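What I Learned Running a Tiny Blockchain on Old Laptops
4 min read

Project report, Jairo Cuadros
7/17/25
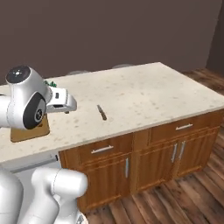
Why I picked this

Everyone in my class wanted to do trading bots, and I wanted to know what happens underneath, when a bunch of computers have to agree on who owns what. So I built a private test coin called Hurum (worth exactly zero dollars, sorry Mom) and ran it on 3 old laptops in my bedroom. My advisor, Rosaura Sánchez, signed off on it as long as I wrote down every time it broke. That turned into a long notebook!

Setup

I named the machines Purkach, Arneo and Bedoya so I could tell the logs apart. Each one ran the same Python program, kept its own copy of the chain and talked to the other two over the home Wi-Fi. Purkach was the newest and won way more blocks than the others, so I made it sleep a little between guesses. Is that fair? For a real coin, no way. For my project I wanted all of them to get a turn.

I set the difficulty so a new block came along every 28 seconds on average. My first try was much faster than that and the laptops kept finding blocks at the same moment, which gave me forks all over the place.

What I tested

I wrote a script that sent 2000 fake payments between 200 wallets, then I started messing with things. I pulled Bedoya off the network for ten minutes while it kept mining on its own. When it came back it had a shorter chain, threw its own blocks out and copied the longer one, just like the textbook says. The payments that were only in the dropped blocks were supposed to go back in the waiting line. Mine vanished. I spent more than 3 evenings on that bug — I was clearing the list before I had checked it.

Then I tried spending the same coins twice, once on each side of the split. Only one payment survived after the laptops reconnected, and I was pretty happy about that.

What I'd change

The Wi-Fi was a bad idea. Arneo dropped off whenever someone was streaming a movie, and I can't always tell from the logs which forks came from my tests and which came from that. I'd use cables next time. I also want to measure power use properly, with a plug meter on each laptop, and Rosaura says I can pick that up again in November.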